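## 3. Work in simulation

Our group did not have the arm in the lab before May, so the first part of the project was made completely in simulation. Wim Desmet built the kitchen and I wrote the program for the grasping. We named our program Clavano. The task is simple to say: pick up a small block from the counter, lift it over the other objects and put it down in a target area.

In the beginning we trained with a counter that had only the block on it. The arm learned this quickly, but our supervisor said that a real kitchen never looks so tidy. We then added kitchen objects and made their positions random at each start.

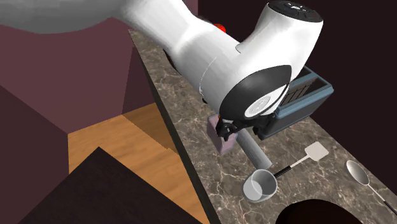

*Figure 2: The gripper holding the purple block above the marble counter, with the toaster and utensils near it.*

The toaster gave us the most trouble. It is tall, and the wrist of the arm is wide, so many planned paths went through the toaster's body. We solved this by adding a safety margin to the collision model of the wrist. With a large margin the planner often found no path at all, and we set it finally to 2 cm.

We ran 4000 attempts with random positions. The block reached the target in 1848 of them. In 700 attempts the planner stopped before the arm moved, and we counted these as failures also. The others were mostly blocks that slipped out of the fingers during the lift. I think the friction value we chose was too low, but we did not have time to measure the real material.

Changing the colour of the block had no effect, as the program receives the position directly from the simulator. For the real arm we will need a camera, and this is described in section 4. Wim has already started with the calibration on Tuesday.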